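Spare room, February. It has been the place where things get put down since Christmas and I have somebody coming to stay, so it's getting done this afternoon. Thread as I go. 1/

Henrique Garcia arrives tomorrow evening for three nights. He's been on the Stiltgate job with me for two years and has never seen the house. 2/

Rule for the day is that everything goes on the bed first, gets folded there, and leaves the room from there. If it starts going on the floor I lose track of it. 3/

Jeans first. I own more than I wear. Two pairs went straight in the charity bag, one with the knee gone went to the rag box, and the rest got folded in half and then in thirds so they'll go on the shelf. 4/

Then blankets. I'd been keeping the thick ones in the bottom of the wardrobe, where they took up all the room meant for shoes. 5/
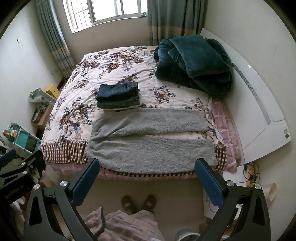
Mid-afternoon: jeans in a pile, grey fleecy blanket folded at the foot, teal one up by the head still to do properly.

The flowered quilt is staying on. I did think about swapping it for something plainer for a guest but it's the warmest one in the house and the plain ones are all thin. 7/

The teal blanket is a pain to fold. It's plush and it slides, so you get it square and then the top half moves. Best I've managed is to roll it from one end. If anyone has a better way I'd like to hear it. 8/

Grey one is easier – it grips itself and stays where you put it. That can live across the bottom of the bed and he can pull it up in the night if he wants it. 9/

Someone asked about the curtains. They were here when we moved in. I've washed them once, cool wash, hung them back up damp and they dropped straight without ironing. 10/

Stopped for tea at four. Listened to half of a Firine episode, the one about tenements, which I'd recommend if you like that sort of thing. 11/

Jeans are now on the wardrobe shelf. Shoes are back in the bottom where they belong. Charity bag is in the hall and will go in the car tonight, or it'll sit there until Easter. 12/

Still to do: hoover under the bed, clean towels, find the spare key. The key was last seen in the kitchen drawer with the batteries, so that's where I'm starting. 13/

Found the key. It was in my coat. Hoovering next, then I'm finished for the day. 14/14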